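4.2 Grasping the controller unit

The vendor's brochure for the Sutora simulation kit promises "shelf-ready assets for industrial handling." We took it at its word and began with the controller, the least forgiving of the objects supplied.

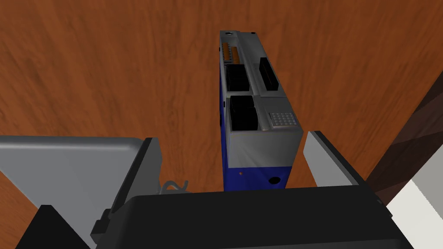 We ran 449 episodes with the stock grasp planner and left every setting where Gruvport had shipped it. The planner succeeded in 283 of them, a respectable figure until one reads the log. Most failures came from closing on the housing a little too high, after which the unit tipped over with some dignity and the episode timed out. The kit scores a timeout as "incomplete" — a kinder word than we would have chosen — and leaves it out of the headline success rate.

Figure 3. Wrist view in simulation: the fingers are open on either side of the upright controller, before closing.

Replacing the stock planner with Undix raised the count to 405 over the same episodes. Tuning took most of March, and the manual was of limited help, as its chapter on finger clearance consists of a heading. The asset itself deserves some credit. Its connector blocks and keypad are modeled in more detail than our task needed, and the planner ignored all of it.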